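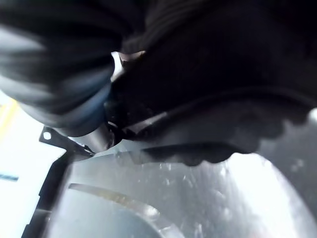

October 27, 2025

I keep reading that cloth handling is basically a solved perception problem now, and I would like to see the depth maps. Black fabric is where I stop believing. Our wrist view gives the segmentation model a big dark shape with a ruffled edge, a bright shiny surface under it, and a gripper that is also black. Ask it where the fingertip ends and the cloth begins and it will answer with great confidence. I don't trust the confidence.

The Priltance release notes say their new grasp module is "robust to low-texture textiles." I ran it over 200 recorded frames from Evden, our own setup. It put the grasp point on the bracket in 13 of them. On the rest it mostly did fine, but it scored the bracket grasps just as high as the good ones, so you can't filter them out with a threshold.

What worked better was dull. I masked the gripper using the joint angles we already have, clipped the glare before anything else touched the frame, and threw away any frame with heavy motion blur. That last step costs us. At 30 frames per second we lose roughly 30 percent during a fast pull, and the planner has to coast on an old estimate until the arm slows down.

A reader pointed me to the Clolidholm planner, which claims to replan through the blur. Maybe. The demo cloth is bright orange – on a matte table. I'd like to see it with a black hem over something reflective before I rewrite our state estimator.

For now the mask stays in and the module is switched off. I'll try the next version in December, on the same frames.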